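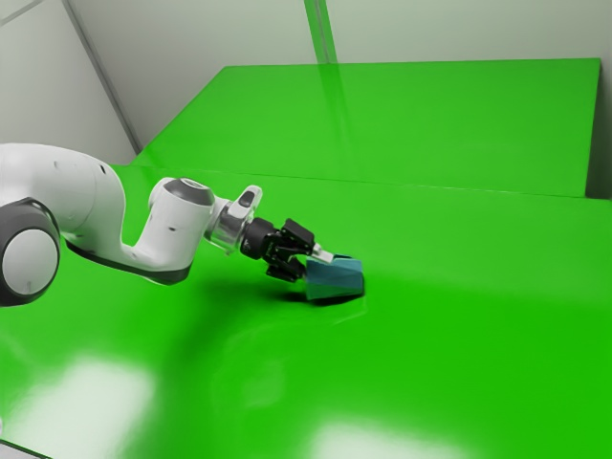
Rostam Shahbazi would like it known that he lost a Monday to a gripper coupling, and that the kit would have saved him most of it. His shop had been tightening by feel. "My feel, as a torque wrench, is no good," he wrote to us, and ordered 3.

Clesard Wrist & Gripper Care Kit
November | by the Flaststead parts desk
3 min read

The Clesard kit covers the stretch of a tabletop arm that gets blamed for everything: last joint, flange, coupling, gripper, fingertips. When a cell starts putting parts down a hair off, people rewrite the program. Then they rewrite it again. Then somebody wiggles the fingers by hand and goes quiet.

In the tin:
- Preset torque driver with bits for the flange and coupling screws
- Alignment pins, one pair
- Fingertip pads, 70 of them, cut to trim
- Faceted test block for grip checks
- Wipes, thread locker, and a card of instructions in large type

Setting up

Park the arm and cut the power. Back the coupling screws off, seat the pins, then snug everything down in a cross pattern until the driver clicks. It clicks once. People who like a second click for luck are our best customers for replacement screws.

Wipe the fingertips before fitting pads. Then power up, pick the test block off the table, raise it a little and hold.
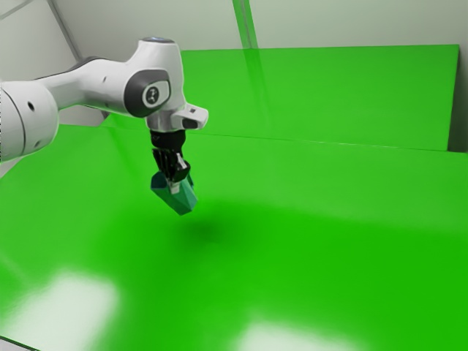
Grip check: block held clear of the table, fingers down.

We use a block with angled faces because a plain cube flatters a bad grip. If a finger is sitting crooked, a cube will often put up with it. Angled faces tend to be less polite. Should the block creep or turn in the fingers, go back to the pins, and resist the urge to raise the grip force until the problem goes away - it will come back with a cracked pad.

Looking after it

Check the coupling every 900 cycles on a new install. Rastogi couplings fit without the adapter ring; Dromovmont ones need it, and it's sold separately, about which we have heard your views. Keep thread locker off the pads.

Pads ship in a bag of 70 and can be reordered alone. The driver can't be recalibrated at home, whatever your cousin says. Send it back to us and we'll do it.

Contact the Flaststead parts desk | © Flaststead, all rights reserved | Back to top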